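Bruter opens its gripper service bench in Lirnitz this July

LIRNITZ – We're opening our gripper service bench to outside customers this July, and I'm thrilled! I've looked after hand-held grippers at Bruter for years, mostly the ones that handle fabric, and they do pick up a lot of lint.
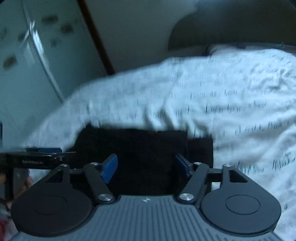
Our basic service costs $795 and takes up to 7 working days. I clean the linkage, check every fastener, and go over both finger pads (the blue faces need a good wipe after a long run on cloth). The big silver pivot screws at the base of the inner arms get checked for play, left and right, and then I cycle the whole thing open and closed before it ships.

Bookings are open now through our Gernora office, desk 13.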